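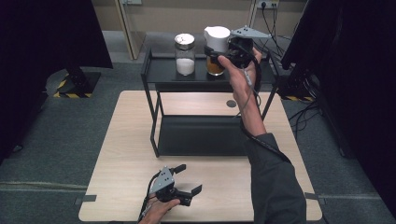

zlatko_k
Pour moi quatre mois avec sursis c'est trop peu. Il a quand même pris les économies d'une dame de 70 ans, et le tribunal lui demande seulement de rembourser en plusieurs fois.

Gwilym Prosser
Je ne suis pas d'accord avec Zlatko. J'étais dans la salle pour l'audience de Susel. Le prévenu a 42 ans, il n'a jamais été condamné avant, et il a reconnu les faits dès la première question de la présidente. Le sursis, dans ce cas, est une chose assez habituelle.

jillen44
Il a reconnu parce que les relevés bancaires étaient sur la table ! Facile.
Est-ce que quelqu'un sait si la société Ackermann est aussi poursuivie ? C'est elle qui l'envoyait chez les clients.

Gwilym Prosser
Non, elle était seulement citée comme témoin. Son représentant a dit que les visites à domicile étaient terminées depuis avril et que l'homme y retournait de sa propre initiative. L'avocate de la victime a contesté ce point. Je m'excuse si j'emploie mal un terme, le français juridique n'est pas ma langue de tous les jours.

zlatko_k
Le terme est bon, je crois. Moi aussi j'ai appris le français tard, alors je relis toujours deux fois.
Mais je garde mon avis. Le même tribunal a donné six mois ferme au jeune qui a volé les vélos derrière le magasin Vakix. Où est la proportion ?

mado_b
Le jeune des vélos était en récidive, ça change tout. Ne comparez pas.

zlatko_k
D'accord, je ne savais pas pour la récidive. Je retire la comparaison, pas le reste.

jillen44
Et le remboursement, c'est combien par mois ?

Gwilym Prosser
100 euros, à verser avant le dix de chaque mois. S'il ne paie pas, le sursis peut être révoqué. La présidente le lui a répété lentement et il a répondu qu'il avait compris.

mado_b
Il a encore le délai pour faire appel, non ?

Gwilym Prosser
Oui, dix jours. Le parquet aussi peut le faire.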